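Open day at Botundale: an afternoon among the small parts

2026-07-01

I have a soft spot for anywhere that keeps its screws in order, so when the Botundale workshops opened their doors for the summer I was on the early bus with a sandwich and a notebook. The site is a former printworks on the Drurkach road, two long brick sheds with a yard between them, and it has been shared by a handful of small firms for years. Entry was 3 pounds, which included a cup of tea and a very good flapjack.

You start in the stores, and I could happily have gone no further. One whole wall is drawers, 831 of them according to the sheet by the door, each with a handwritten card in a little metal holder. Some of the cards are so old that the ink has gone brown. We were allowed to pull out any drawer we liked (I must have opened dozens!) and inside were springs, washers, collars, hinge pins, bushes and odd little threaded things I couldn't put a name to. The smell is oil and cardboard, and it took me straight back to my grandfather's shed.

From there a passage leads through to the Pilel room, where the sorting and kitting displays were set up. Kitting, for anyone who hasn't come across the word, means gathering up all the parts for one job and putting them together so that the person at the bench has everything to hand. It sounds dull and I found it completely absorbing. I liked the colours in there too – orange and blue walls, grey marble-patterned tabletop, brass catching the light – after all that brown card next door. 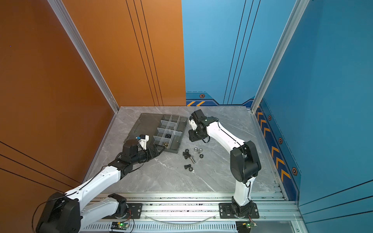
What I took away from that room was how much thought goes into a plain organiser box. The guide had a tray of them out for us to handle, deep ones and shallow ones, and talked us through the corners. A square corner holds more, but a flat washer will lie down in it and refuse to be picked up, while a rounded one lets you slide the part up the side with a fingertip. I tried both and she was quite right. I have since gone through my own sewing box and moved all the press studs.

After tea we crossed the yard to Zhong, who make cupboard catches and have the noisier of the two sheds. The stamping press was running, with ear defenders for everyone, and a woman at the packing bench was filling bags of 500 catches by weight. She let a few of us guess when the scale would tip over. I was hopeless at it, but a boy of nine or so got it 2 times running and went home with a catch on a string round his neck.

A few practical points. The floor in the stores is uneven, so wear flat shoes. The yard has a decent ramp on the left-hand side, but the passage to the Pilel room is narrow and gets crowded after lunch, so go there first if you can. Tea is served until four, and the flapjacks had gone well before that. The bus back stops opposite the gates.

They are opening again in November, when the plating shop should be on the route as well. I've already put it on the kitchen calendar, and this time I'm bringing my sister and a bigger notebook.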